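Notebook, snack table layout, Brenness room
Tuesday, September 21, 2021

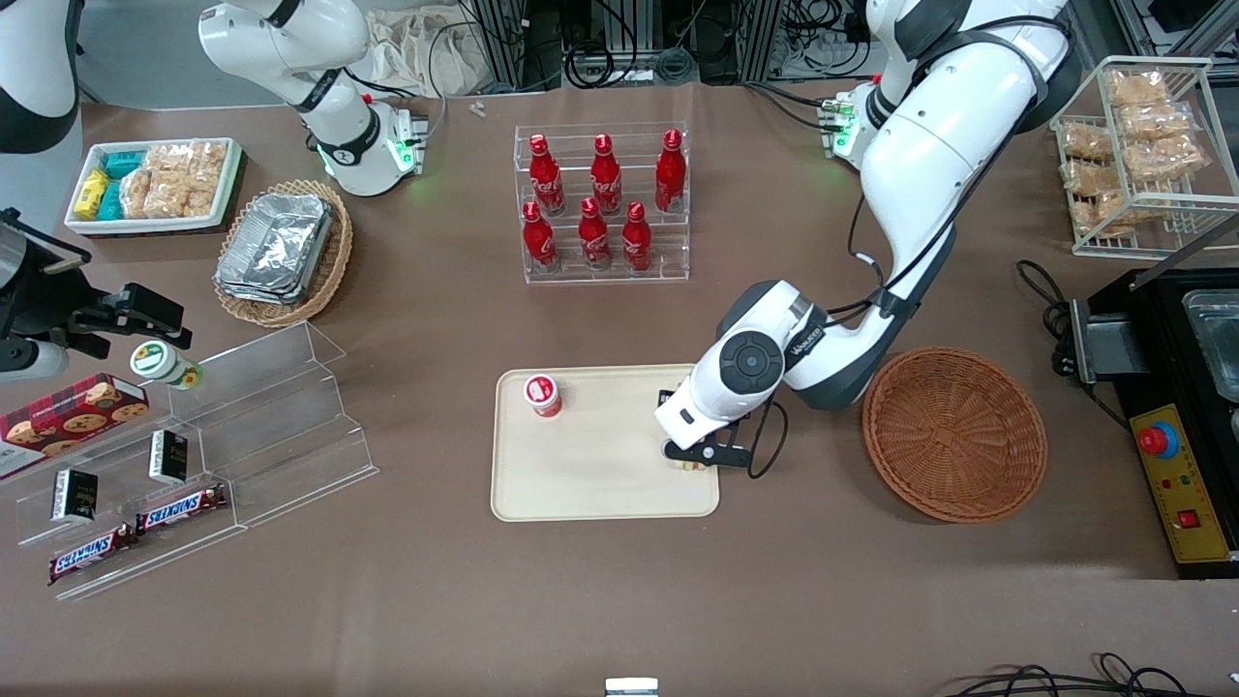
Table layout, second arrangement. Cream tray at center, bottle rack behind.

Purpose of the day: settle the positions for the snack and drink table so that it can be laid out the same way each time from the written sheet. The first arrangement was too spread out and two people setting it from the same notes ended up with different tables. Otakar Zeman set this one and I wrote.

Surface. Brown covering retained. The white one shows the edges of white trays badly and we kept misjudging where the tray ended. Smooth out from the center toward the corners before anything goes down. A ridge under the acrylic pieces makes them rock.

Center. Cream rectangular tray, rounded corners. This is the serving tray and everything else is placed by reference to it. The red and white cup with the white lid goes on the upper left portion of the tray. Cup position was argued over. Otakar wanted it in the middle, but then there is no clear space on the tray for a snack without moving the cup first. Upper left stays.

Bottles. Coca-Cola, red, in the clear two-tier rack behind the tray. Three on the back tier, three on the lower front tier, staggered. When the tiers are lined up exactly, the front caps hide the back labels from most seats. Load the back tier first and turn each logo forward as it goes in. Turning them afterward means reaching over the front row, and the rack slides. I would like a strip of something grippy under the rack feet. Not ordered.

Left side, back. White rectangular tray. Small yellow and teal packets stacked at the left end, clear bags of rice crackers in the rest. Crackers go in after the packets, otherwise the bags creep into the packet end and the stack leans. Bags laid flat, seam down. Do not press them to make room. We broke most of one bag that way in the morning and it had to be replaced.

Foil trays. Stacked in the round wicker basket, just right of the white tray and slightly forward of it. They nest tightly and are a nuisance to separate. Fan the stack once by hand before it goes in the basket. The basket was Otakar's choice over a plastic bin, and it holds the stack upright well enough.

Lower left. Clear acrylic stepped stand for the packaged items. The tartan cookie box goes on the left of the stand. The white jar with the green label is on its side at the edge. The sheet had no entry for jar orientation, so I have added a line for it: record upright or lying down, and which way the label faces. Same line to be used for any round container.

Numbers for the sheet. Setting time from bare table, one person, working from the written sheet: 28 minutes. Too long. Of that, 8 minutes went on the bottle rack alone, mostly turning logos. Second run, back tier loaded first as above, rack time came down to 6. Did not time the rest of the second run, which was careless.

Storage. Snacks live in the tall cabinet, crate 443. The label on the crate still says Devik from the previous use and should be replaced. Acrylic pieces go back in their sleeves after wiping. Dry cloth for dust, damp cloth for fingerprints, no spray. The older stepped stand went cloudy along one edge and we think it was the spray, though it was never checked.

Problems noted
- Clear acrylic is hard to place by eye against the brown. The corners of the rack need marks on the covering. Masking tape was tried and lifts when the covering is rolled up. Try a fabric pencil.
- The sheet says "left" and "right" without saying whose. Fixed: all directions are now given with the bottles at the back and the reader at the front edge.
- "Slightly forward" for the wicker basket is not good enough. Needs a measured offset from the white tray.
- The sheet from Brustano lists the snack packets by flavor only. We go by packet color when setting out, so color has been added in a second column.

Open
Otakar to draw the layout to scale on grid paper, with the cream tray corner as origin. I will retype the sheet with the new order: covering, cream tray, rack, bottles back tier, bottles front tier, white tray, wicker basket, stepped stand, cup last. Someone who was not here today should set it from the retyped version without help. Jurčo has asked for a copy before December. Send the drawing with it. Check the dates on the rice crackers before the next setting and write the earliest one on the crate lid.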